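The owner of Lehner, a refill shop in Plesen, opened seven years ago with 30 products. "Rice, oats, soap, that sort of thing," she says. "People thought we'd be gone by April."

Most customers now bring their own tubs, which are weighed at the till before filling.
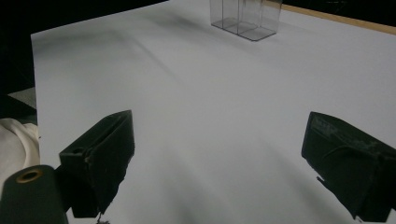 A clear plastic container on a white tabletop.

She doesn't mind what people bring — old ice cream boxes are fine. "If it has a lid and it's clean, I'll fill it."

Lentils sell best, at over 60 kilos a month. She has no plans for a second shop. "I like knowing who's coming in."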